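Facilities Helpdesk – Whitelaw House
Ticket status: Closed
Opened: 30th January
Category: Heating and hot water
Location: Second-floor staff kitchen

Reported fault
The hot tap runs warm for a short time and then cold. Users have also noted a knocking sound from the cupboard beneath the sink. The cold tap is unaffected.

Initial checks
The isolation valve was found fully open. The Skanik water heater was showing error 4, listed in the manual as a flow fault. The unit was switched off, left to stand and restarted. The error cleared but returned the same afternoon.

Contractor visit 1
Drastholm attended and cleaned the inlet filter, which held a quantity of scale. Pressure was tested and found to be within limits. The knocking continued – the engineer considered this to be a loose pipe bracket and fitted 2 new clips.

Update
Error 4 was reported again. Staff were advised to use the kitchen on the Vurkby corridor for washing up until further notice. The supply to the dishwasher was not affected.

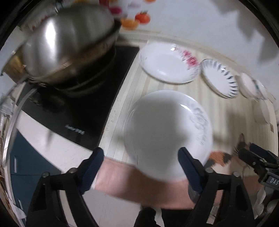 Contractor visit 2
The flow sensor was replaced under warranty. The heater was then run for 8 cycles without a fault and no knocking was heard. The notice on the door has been removed.

Further action
Descaling is to be added to the service plan, with the first visit in March. Should the fault return, please reply to this ticket and do not open a new one.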